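Notebook, bench 2, December 6, 2021

Lost episodes on the oven task, again. Writing it down before the Mandagi meeting, because I expect to hear there that it is "just drift" and I don't believe it.

What went wrong: of 319 episodes pulled from the Meven store, 30 have a gripper width trace that goes flat and stays flat. The jaws are plainly moving in the video. The width says they aren't. Arnell (our checking script) passed every one of them as good. It only looks at whether a width value exists, and a stuck value exists very nicely.

First explanation offered was marker loss from glare off the oven. I am not convinced. If it were glare I'd want to see the width drop out and come back as the gripper turns. These freeze once and never recover, and eight of them freeze well before the approach.
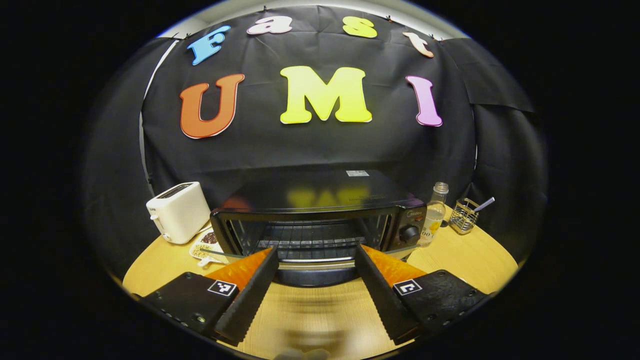
So I went through the frozen ones by hand this morning. Both markers readable to my eye in nearly all of them, including with the jaws pointed straight at the oven door, where the glare theory ought to do best. Episode 1211 is the cleanest case. Width stuck from early on, tags sharp, nothing in front of them. Whatever is failing sits after the camera.

My suspect is the smoothing step in Cirik. When a detection is missed it holds the last value, fair enough, but I can't find where the hold is released. One missed detection might be enough to latch it. Read the code twice and still can't swear to it. The comment says "temporary". It dates from February.

Things I have not ruled out:
- wrong tag ID order after somebody swapped a finger over
- time stamps going backwards when the recorder restarts
- two separate faults that look alike (I'd hate this, but it would explain the early eight)

Second batch was the dish approach, with the white toaster and the oven left standing at the back. Same setup otherwise, same software.
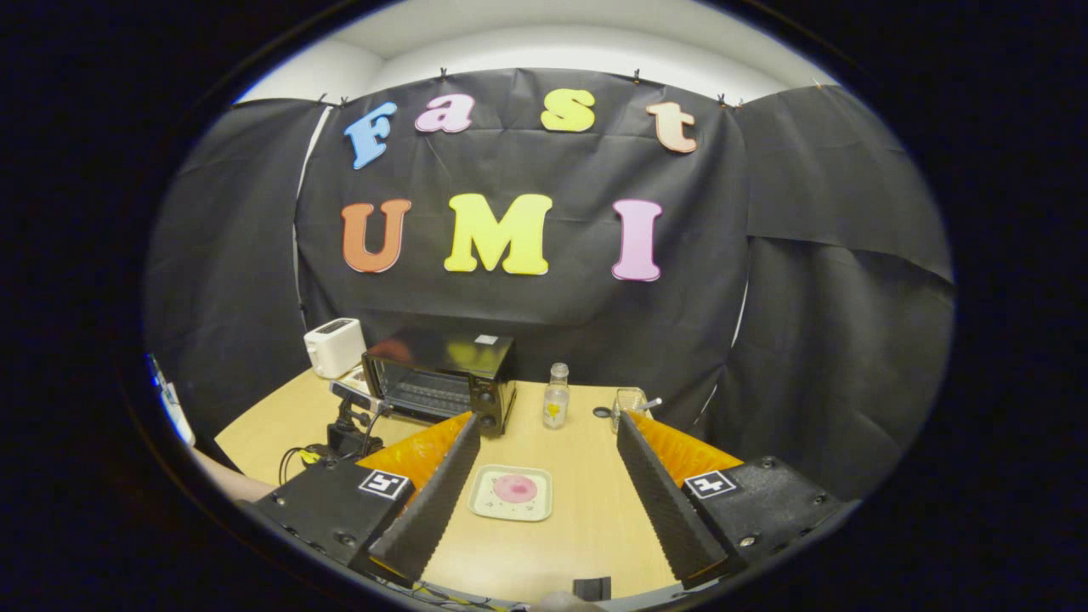 Gripper over the square dish, toaster and oven behind.

Haven't run the width check on these yet, so I'm not calling them clean. Somebody wrote "fixed" on the fault sheet after a restart. A restart clears the held value, so of course it looks fixed. I've crossed that out and put "open".

Safety point, more serious than the lost data. The replay on the arm uses the same width. If it is told the jaws are open when they should be shut, it will push on with whatever it is holding, or fail to let go. No replay of anything from this store until the hold has a time limit and Arnell rejects flat traces. I know the demo is close. I don't care for the idea of finding out with an arm and a glass door.

To do: turn the hold off in Cirik and rerun 1211 first, then the rest of the 30. If the width comes back, it's the smoothing. If not, start on the tag IDs. Keep the raw files, do not overwrite.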